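Küchenbuch Versuchsküche Balogh
Januar, Eintrag zur Zwiebelsuppe (Winterkarte)

Stand vom letzten Mal: Suppe zu süß, Fond zu dünn, Brotscheibe nach kurzer Zeit durchgeweicht. Xiaoyan hatte an den Rand geschrieben, man schmecke vor allem Zucker und dann lange nichts. Deshalb heute ohne Zucker in den Zwiebeln und mit weniger Wein.

Charge A, gelbe Zwiebeln von Clama. Geputzt und in Halbringe geschnitten, Einwaage 1546 g. Breiter Topf, Butter und etwas Rapsöl, Salz gleich am Anfang. Bei kleiner Flamme offen geschmort, am Anfang kaum gerührt, gegen Ende alle paar Minuten. Auswaage 486 g. Farbe wie dunkler Honig, am Topfboden ein fester brauner Belag, der sich mit Weißwein gut gelöst hat. Keine bitteren Stellen.

Charge B, gleiche Zwiebeln, aber mit Deckel angefangen und erst später offen. Geht schneller, bleibt aber blasser und hat weniger Biss. Auswaage vergessen, der Topf war schon abgelöscht. Bitte beim nächsten Mal vorher auf die Waage stellen.

Fond: Rinderknochen und Beinscheibe, Knochen im Ofen geröstet, kalt angesetzt. Sechs Stunden knapp unter dem Siedepunkt. Nach dem Passieren waren es fast 3000 ml, davon die Hälfte eingekocht. Jetzt geliert er im Kühlhaus, das hat beim letzten Ansatz gefehlt. Lorbeer ist mir zu deutlich, ein Blatt weniger. Thymian nur als Zweig, sonst schwimmen die Blättchen oben und sehen auf dem Käse aus wie Krümel.

Brot: Das Weißbrot fällt weg. Attila hat vom Vortag Roggenmischbrot mitgebracht, dick geschnitten und im Ofen ganz durchgetrocknet (nicht nur getoastet). Hält in der Tasse deutlich länger. Mit Knoblauch eingerieben war es Vilmos zu viel, mir nicht. Bleibt vorerst drin, aber nur auf einer Seite.

Käse: zwei Sorten nebeneinander probiert. Der Bergkäse aus Grernitmont zieht schöne Fäden und bräunt gleichmäßig, gibt aber viel Fett ab, und das steht dann als Rand auf der Suppe. Der jüngere ist sauberer, schmeckt dafür nach wenig. Mischung aus beiden, grob gerieben -- fein gerieben verbrennt er unter dem Salamander, bevor die Mitte geschmolzen ist.

Verkostung am Nachmittag, 15 Uhr, alle aus derselben Schöpfkelle:
Rachid: A klar besser, Salz gut, Säure darf noch etwas mehr.
Fatemeh: A, aber die Portion ist für eine Vorspeise zu groß. Kleinere Tasse nehmen.
Vilmos: A, weniger Knoblauch.
Attila: würde B für den Mittagstisch nehmen, wegen der Zeit.

Der Einwand von Attila ist berechtigt. Wenn wir A am Abend vorher schmoren und über Nacht kalt stellen, müsste es mittags trotzdem gehen. Ob die Zwiebeln dabei Farbe oder Biss verlieren, weiß ich noch nicht. 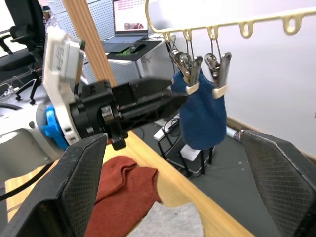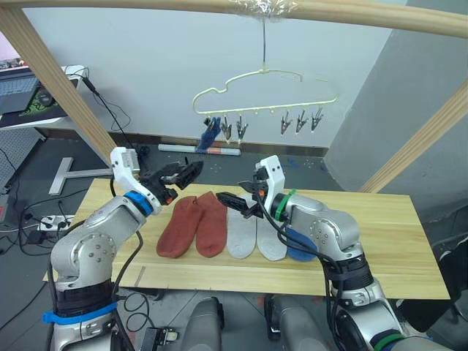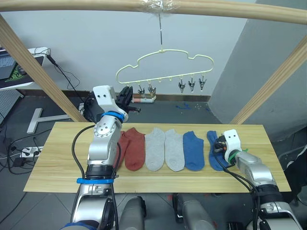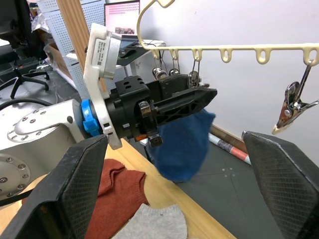 Zavunholm, im Januar

Nachtrag: Rest von Charge A abgedeckt ins Kühlhaus, oberes Fach, mit Zettel. Bitte nicht für das Personalessen nehmen, ich brauche ihn für den Vergleich mit frisch geschmorten. Fond steht daneben in zwei Behältern, das Fett oben drauf lassen.

Für die Säure einen Spritzer Sherryessig ganz am Schluss versuchen, erst in der Tasse und nicht im Topf. Wenn das zu scharf wird, doch wieder etwas mehr Wein und dafür länger einkochen.

Tassen: Die braunen passen von der Größe, aber zwei haben Sprünge in der Glasur und dürfen nicht mehr unter den Salamander. Fatemeh fragt beim Händler nach, ob es die Form noch gibt. Zwiebeln bei Clama nachbestellen, wieder die gelben, mittlere Größe.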